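La fruta, fuera de la cocina

En las viviendas pequeñas, la clasificación de la compra rara vez dispone de una encimera libre. La guía doméstica que edita Grerkaleck dedica su capítulo de mayo a esta cuestión y recoge la experiencia de 31 hogares que ordenan fruta y verdura en el dormitorio o en la sala.

El procedimiento es sencillo. Se extiende un plástico limpio sobre la colcha, de modo que cubra la mayor parte de la superficie, y se reparten las piezas por clases: las naranjas y las manzanas en una bandeja, la zanahoria en un plato y las hojas verdes en otro. Las mandarinas quedan para el final.

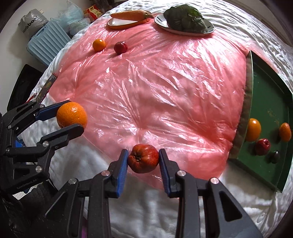

Leszek Michalski, responsable del capítulo, recomienda revisar cada manzana por el lado opuesto al tallo, donde los golpes pasan inadvertidos con mayor frecuencia. Las piezas dañadas se apartan para compota y se consumen antes del miércoles. Las verduras de hoja no deben permanecer junto a las manzanas, que aceleran su deterioro.

Concluida la tarea, el plástico se limpia con un paño húmedo, se deja secar por ambas caras y se guarda doblado. La guía, de 249 páginas, puede consultarse en la biblioteca de Urker en horario de tarde.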